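Utotico to reissue Molefe's first two albums on vinyl

Utotico has confirmed vinyl reissues of the first two albums by the instrumental group Molefe. Both titles have been out of print on LP since the original pressings sold out, and both were cut again for this release from the stereo master tapes. Shipping starts in March.

The debut, Gakby, was recorded on eight-track and first issued as a single LP with sides of more than 25 minutes each. The length of the sides forced a low cutting level, and buyers complained of surface noise in the quiet passages. The new edition spreads the same program over two discs at 45 rpm. Running order is unchanged, apart from the side breaks. The fade on the closing track, shortened on the first pressing to save space, has been restored to its full length.

The second album, Itport, stays on one disc at 33 rpm. Three tracks that were previously available only on the CD are included on a bonus 7-inch, which plays at 33 rpm as well. The label says the 7-inch will not be sold separately.

Mastering was handled by Busisiwe Mthembu, who also prepared the digital versions. According to the label's technical notes, the tapes were baked before transfer and played back once at 15 ips with no noise reduction, matching the original session sheets. A dropout in the left channel on the second track of Gakby was repaired with a short section from the safety copy. No limiting was applied to the vinyl masters. The digital files carry a small amount – less than 1 dB at peaks – and are otherwise the same transfer.

"The tapes were in better shape than the boxes," Mthembu said. "Most of the time went into azimuth. The two reels of Gakby were recorded on different machines and they do not line up the same way."

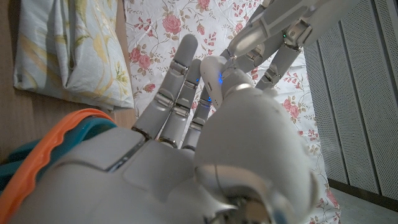
A robotic hand with jointed gray fingers and small blue lights.

The pressing run for Gakby is 1532 copies, all on black vinyl. Itport will be pressed on black and on clear, with the clear version limited to direct orders from the label. Both albums come in gatefold covers with printed inner sleeves. The original inserts are reproduced at full size, including the track timings on Gakby, which were wrong on the first edition and are now corrected in a separate line underneath.

Test pressings for both titles have been approved. One side of Gakby was rejected at the first stage for a click near the lead-in and had to be recut, and the release was moved back by three weeks as a result. Stores that placed orders against the earlier date do not need to order again.

A download code is included with each LP and gives access to 24-bit files at 96 kHz. The CD editions remain in the catalog with the older mastering and will be replaced when current stock runs out. Utotico has not set a date for that change. Streaming services will switch to the new transfers on the day the records ship.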